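Brarnik Live Stems

Multitrack recordings of a four-piece jam band called Ramano, split by instrument and released for people who want to practice mixing, train a source separator, or find out what the bass player was doing during the drum solo.

What you get

28 songs, though the band disputes where several of them end. The longest runs 117 minutes and is listed in the index as "Short One." Each song folder holds separate WAV files for drums, bass, guitar and keys, plus a room mic that caught a lot of talking. Tempo labels are by Malathi Panicker, who gave up on track 10 and wrote "varies."

Known issues

Guitar drops out for most of track 2. Xolani Mtshali was changing a string and telling a story, both at length.

Keys on the Wednesday sessions are a quarter tone flat. We left them that way — so did the band.

Chord labels exist only for the songs Nizar Tannous could stand to hear twice.

Where it was recorded

Shona Treloar's house, mostly the living room, with overdubs in March. The claps and shaker parts were done in the kitchen, where the hard surfaces give a short, bright echo. Those files have "kitchen" in the name.

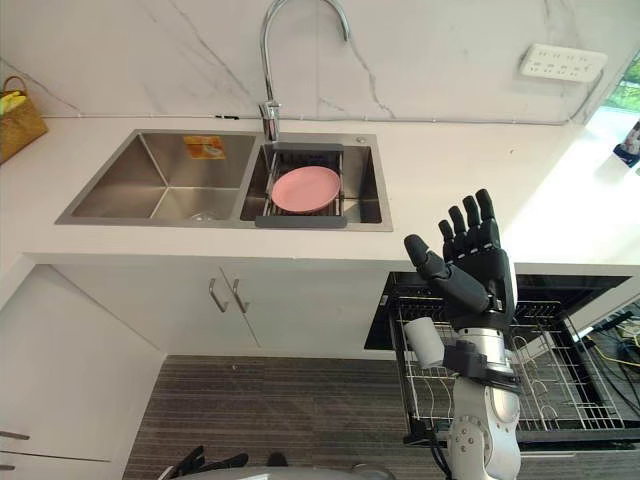 Kitchen, sink side.

License

Free for study and noncommercial use. Credit Ramano. If you put out a remix, send it to Kgomotso Coetzee, who will tell you the bass is too quiet.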